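White tile, black grout: a thread, for everyone who asked about the floor

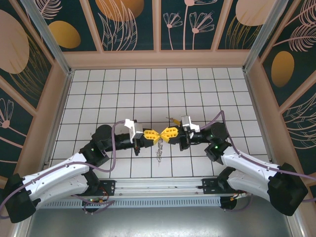
White squares, black lines, one scribble.

OK so. I get more messages about this floor than about anything else I've ever posted, so I'm putting everything in one place and then I can just send people the link.

First, the question I get most: yes, I would do black grout again. I went back and forth on it for most of August and I had a gray sample taped to the wall the whole time, and I'm so glad I didn't go with the gray!

I'd had white grout in my last place in Cokinstead. It looked wonderful for one winter and then it was the color of weak tea by the door and white everywhere else. I scrubbed it with a toothbrush. I scrubbed it with a bigger toothbrush. Never again.

Black grout does not go tea colored. It can go a bit gray and chalky, though, and I'll get to that further down.

The tile is the plain square kind. I looked at hexagons, I looked at those long skinny ones, I looked at a very expensive one with a wavy edge (700 for what would have covered my space, before grout, and I had to go sit in the car). Plain white square was the cheapest thing in Meng and it's the one I like best.

If you're buying: open the boxes before you leave the store. I had two boxes from a different batch and they were a tiny bit creamier. You can't tell in the box. You can absolutely tell on the floor at four in the afternoon with the light coming in sideways.

Meng swapped them without any fuss, by the way. I had the receipt in my teeth and my arms full and the man just pointed at the shelf.

Now, layout. With white grout you can get away with a wobbly line. With black grout every line is drawn on the floor in ink, basically, and your eye goes zooming down it to the back wall. If one row drifts you will see it forever.

So dry lay the whole thing. All of it, with spacers, nothing stuck down. Then get down at floor level with your cheek on the tile and look along the rows. I felt ridiculous and I found a drift in the second row that I'd never have spotted standing up.

I started from the middle and worked out to the walls so the cut tiles would be the same width on both sides. This is the one piece of advice from the internet that I followed exactly and it was right.

Grouting day. Wear clothes you hate. Black grout gets on everything – my elbows, the tap, the kettle, a lemon. I used Balley in plain black, which comes as a powder, and I mixed small batches because it sets up quicker than you think when you're crawling around on your knees.

The scary bit: when you first wipe it, the white tile goes completely gray and you think you've wrecked the whole thing. I sent a photo to my sister with no words on it. Keep going. Let it haze over, then wipe with a barely damp sponge, then change the water, then change the water again.

Rinse the sponge more than feels reasonable. Too much water on the floor is what gives you pale blotchy lines later. My corner by the wall is blotchy and that's the corner where I got tired and slopped it.

If your tile has any texture to it at all, seal the tile BEFORE you grout. Mine is smooth so I skipped it. A neighbor has the slightly bumpy version and she has little black freckles all over hers now. She says she likes them. I've decided to believe her.

OK, marks and scribbles, since half of you asked about pen on white tile.

Glazed tile is pretty much a whiteboard. I write on mine all the time! Where a cut goes, which way a tile faces, a shopping list once when I couldn't find any paper. A plain dry-erase marker comes off a glazed tile with a dry cloth if you get to it the same day.

Leave it a week and it gets stubborn. Draw over it with a fresh dry-erase marker and wipe right away, and the old stuff usually lifts with the new. I don't know the science. It works on my fridge too.

Permanent marker is a different story but not a tragic one. Rubbing alcohol on a cotton pad, press, wait, wipe, turn the pad over, repeat. Don't scrub in circles or you just make a big gray moon.

And keep the pen off the grout lines. The tile will forgive you, the grout soaks it in. With black grout you get away with black ink, obviously. I found out with a green one.

Please test in a corner first, I don't know what your tile is and I don't want emails.

Weekly cleaning is boring. Warm water, a tiny drop of dish soap, flat mop, then a dry towel pushed around with my foot. The towel is what stops the streaks. I do it with music on and it takes me 5 minutes.

Don't use vinegar. I know your aunt uses vinegar. It's fine on the glaze and it chews away at the grout, and on black you see it as those chalky patches I mentioned.

For the chalky patches I bought a bottle of Clendby, the one for cement haze, and did one line at a time with an old brush. It helped a lot in the doorway and only a little in the blotchy corner. I might go over that corner with a grout pen one of these days. I've been saying that for a while now.

What I didn't expect: white floor shows dark hair, dark crumbs and coffee grounds, black grout shows flour, dust and toothpaste. Between the two of them you will see every single thing you drop. Some people would hate this. I find it kind of useful, I haven't lost a screw since it went down.

Is it cold? It's tile. Wear socks.

Is it slippery? Smooth glazed tile can be, when it's wet. There's a mat by the sink and I'd put one by any door that goes outside. If you have little kids or an old dog I'd look at a matte one instead and do the sealing step.

Does it feel too busy, all those lines? I worried about this a lot. Bigger squares give you fewer lines and a calmer floor, smaller ones start to look like graph paper. I happen to love graph paper – but put a few down with black tape between them and live with that for a couple of days before you order.

Somebody asked whether to do the walls the same. I wouldn't run the grid up the walls unless you're ready to make the lines meet at the bottom, all the way around. I tried it in my head for one evening and went to bed with a headache.

Next up I'm redoing the strip under the window, same tile if Meng still has the same batch. I'll add to this thread when I've got the numbers off the box. If you have a trick for blotchy grout that isn't the pen, please tell me below, the corner is still there and I walk past it every morning.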